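Speaker notes: Teaching grippers to fold, Sullex workshop night

Slide 1. Say hi, then go straight to the T-shirt. Two hand-held grippers, one shirt, a big table with a sheet on it. 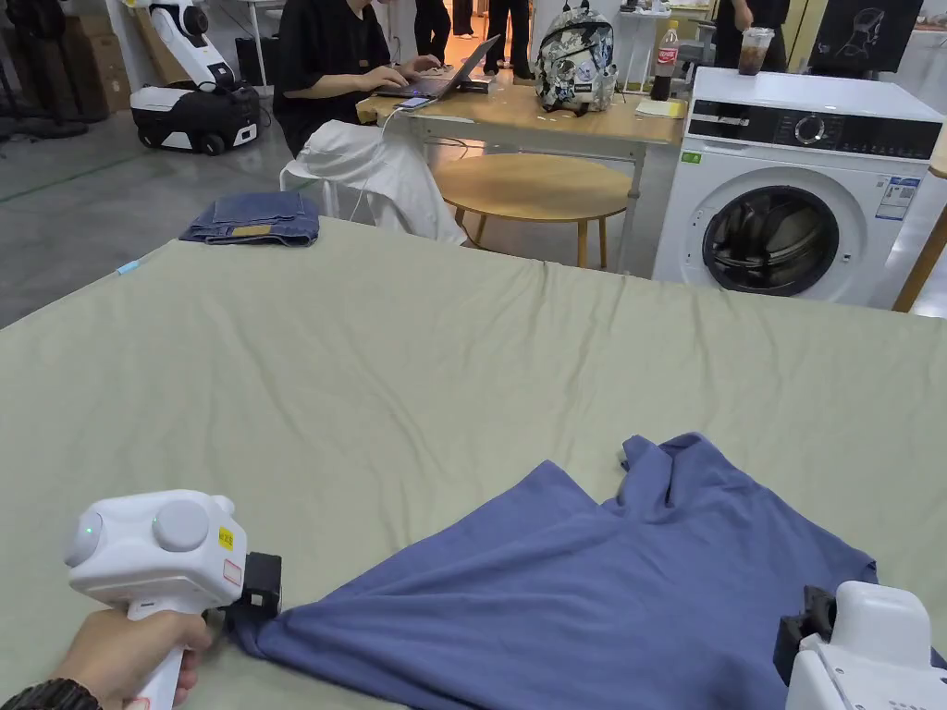
Slide 2. What we built
Printed shells, black jaws, 7 versions before one felt right in the fist! Pass the spare around now.

Slide 3. What it cost
945 for the pair, and most of that went on mistakes (tell the Brikix motor story if there's time).

Slide 4. Folding is hard
Cloth never lands the same way twice — I love this part, so slow down. We want 3000 folds by May. Jeans come after shirts.

Questions, then demo.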